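Second Shift for the Office Tower

Feb 24, 2023

The towers came out of an insurance office in Forsyth last September, 38 of them, stacked on two pallets and wrapped in plastic. The office had replaced them with laptops. Most had been running every working day for years, and the fans showed it.

They went to Lumudura, a repair shop on the edge of town that takes in old desktop computers, fixes what can be fixed and sells the rest for parts. A finished machine goes out the door for less than the price of a week's groceries. Schools buy some. So do people who need something to print from.

The first job is always dust. The side panel comes off, the case goes on its side, and the vents and fan get brushed before anyone touches the board. Dust packs hardest in the small openings, the slot covers at the back included. After that comes a slow look along the cables for cracked insulation and loose plugs.

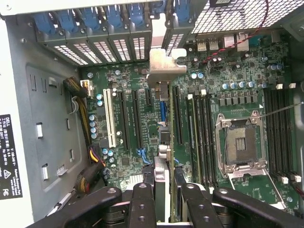

Older towers are easier to work on than anything sold now, in the view of one reader in Nirden, who wrote to say that a case with plastic latches on the expansion slots can be stripped and put back together with hardly a screw. The same reader has kept one going through three power supplies and would not trade it.

The shop agrees up to a point. Latches save time, but old plastic gets brittle, and a snapped one has to be replaced from a donor case. Lumudura keeps a drawer of them, sorted by color, next to a drawer of blank slot covers. Gaps at the back of a case let in dust and spoil the airflow, so a missing cover gets filled even on the cheapest machine.

Memory is checked next, one stick at a time. Then the old drive is wiped and usually swapped for a solid-state one, the single change that buyers notice most.

Power supplies cause more arguments. A unit that tests fine cold may fail after 2 hours under load, so every tower is left running overnight on a shelf the shop calls the Wavier, after the brand name on the side of it. Anything that shuts off before morning goes back to the bench.

Of the Forsyth towers, most passed. The others were taken apart for boards, brackets and cable, and the bare cases went to the scrap yard with the spring load, 830 pounds in all.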